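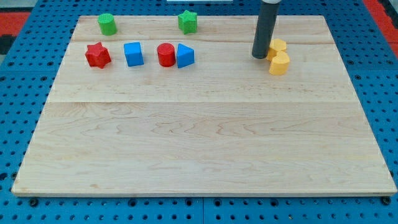 Häufige Fragen zum Mitmachen bei Virkine

Schön, dass ihr hergefunden habt! Wir sammeln Beispiele, aus denen ein Lernsystem das Verschieben von Bauklötzen nach gesprochenen Anweisungen lernen soll, und dafür brauchen wir Menschen mit etwas Geduld und Lust am Ausprobieren.

Muss ich programmieren können?
Nein, gar nicht. Ihr steuert den Stab von Hand und schiebt damit die Klötze über das Brett, das habt ihr schneller heraus, als ihr denkt. Idrisa Barasa führt alle Neuen ein und bleibt gern auch länger sitzen, wenn es noch hakt.

Wie lange dauert eine Sitzung?
2 Stunden, mit Pause. Wer zwischendurch frische Luft braucht, geht einfach kurz raus — die Aufnahme lässt sich jederzeit anhalten.

Was für Anweisungen bekomme ich?
Ganz alltägliche Sätze, zum Beispiel »Schieb den roten Zylinder zum grünen Stern« oder »Bring die gelben Klötze nach vorn an die Brettkante«. Manche sind absichtlich etwas schwammig formuliert. Dann macht ihr, was euch vernünftig vorkommt, und fragt bitte nicht den Nachbarn.

Und wenn ich danebenschiebe?
Dann schiebt ihr eben noch einmal! Korrekturen sind uns sehr willkommen, das System soll ja auch lernen, wie man aus einer verfahrenen Lage wieder herauskommt. Nur wenn ein Klotz umkippt oder vom Brett fällt, drückt ihr bitte auf »Verwerfen« und fangt neu an.

Muss ich die Klötze vorher ordnen?
Bitte nicht. Je bunter sie durcheinanderstehen, desto besser.

Wie viele Beispiele habt ihr schon?
Bisher sind 327 geprüft und freigegeben, bis August möchten wir auf rund 800 kommen. Die Prüfung macht Viktória Pálfi, und sie schaut wirklich jede Aufnahme von Anfang bis Ende an.

Werde ich gefilmt?
Die Kamera ist auf das Brett gerichtet. Eure Stimme speichern wir nur, wenn ihr selbst Anweisungen einsprecht und vorher zugestimmt habt.

Wie melde ich mich an?
Über das Formular auf der Startseite oder direkt bei Njoroge Sang, der die Termine vergibt.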